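Deprecation for People Who Don't Read Warnings
Speaker notes, Jussara Lins
March 23, 2021

Slot is 30 minutes, aim for 24. Nuwan Howlader is chairing and has a little bell. Do not make him use the bell.

Opening (2 min)

Say hello. Say the title again because half the room will be in the wrong talk.

Ask for a show of hands: who has a deprecation warning in their build right now? Wait. Ask who knows what it says. Wait longer. Enjoy it.

Then the confession. I maintain Plurkisel, a date and time library you have never chosen to install. You have it anyway. Something you did choose depends on something that depends on me. Last August we removed a function called parseLoose. It had been deprecated for three major versions. We got 137 bug reports in the first week, and my favorite was titled "why would you do this with no notice."

Pause for laugh. If no laugh, move on briskly, like a professional.

What parseLoose did (4 min)

It took a string and guessed. Give it "3/4" and it would return either March 4 or April 3, depending on the locale of the machine. On a server with no locale set it picked whichever had come first in an array I wrote on a train.

People loved it. I want to be fair to people here, it was a very short function call.

Show the before and after code. Before: one argument. After: two arguments, the second being the format you expect. Say out loud that the second argument is the whole migration. Leave the slide up long enough for someone to be annoyed by this.

What we did to warn people (5 min)

Version 3: a line in the changelog. The changelog had 541 lines. You see the problem.

Version 4: a runtime warning, printed once per process. Most people run their tests in a harness that swallows standard error, so it was printed once per process into a hole.

Version 5: a runtime warning printed on every call. One company (don't name them, they have bought me coffee since) was parsing dates in a loop and filled a disk overnight. They opened a ticket asking us to make the warning quieter. We did, in 5.0.1. I would like that decision back.
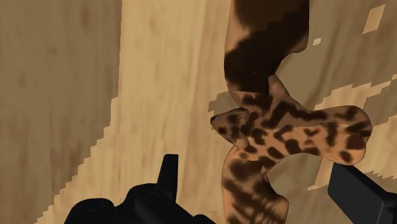
Then 6.0, and the function was gone. See previous: why would you do this with no notice.

Drink some water.

What worked (7 min)

Slow down for this part, it's the bit people will write down.

One. The warning has to name the caller's file and line. Ours said "parseLoose is deprecated." Fine, but where? If the call is buried in somebody else's package, the user sees a complaint about code they didn't write and learns to look past it. Drilleck, the test runner, now groups our warnings by package, and that got more fixes merged than two years of me being stern in release notes.

Two. Ship the codemod on the same day as the warning. We shipped ours after the removal, which is like handing out umbrellas at the bus stop on the way home. It rewrote 367 call sites in the Weerakoon codebase in one go and left comments on the ones it wasn't sure of. There were plenty of those. Dates are awful.

Three. Give the removal a version number in the message itself. "Will be removed in a future release" means never, and everyone reading it knows that.

Demo (3 min)

Run the codemod on the sample project. The recording is in the Vernmont folder if the wifi dies. The wifi will die. Terminal font at 28, and close the chat window first this time.

Things I still haven't solved (2 min)

Old versions. Version 4 still gets more downloads than version 6, mostly from build servers that have been pinned since before their owners joined the company. I can't warn a build server. It doesn't have feelings, or if it does it keeps them in a log file.

Also docs. The top search result for Plurkisel is a tutorial that uses parseLoose in the first line. I wrote that tutorial. I've lost the password to the blog.

Questions

Likely ones:

Why not keep the function forever? It returned wrong dates. Someone was billed on the wrong day for 600 invoices. Stop there, don't tell the whole story.

Would a lint rule help? Yes, there is one, it's off by default. That argument is still open on the tracker and they're welcome to it.

Will there be a version 7? Look at Nuwan. Hope for bell.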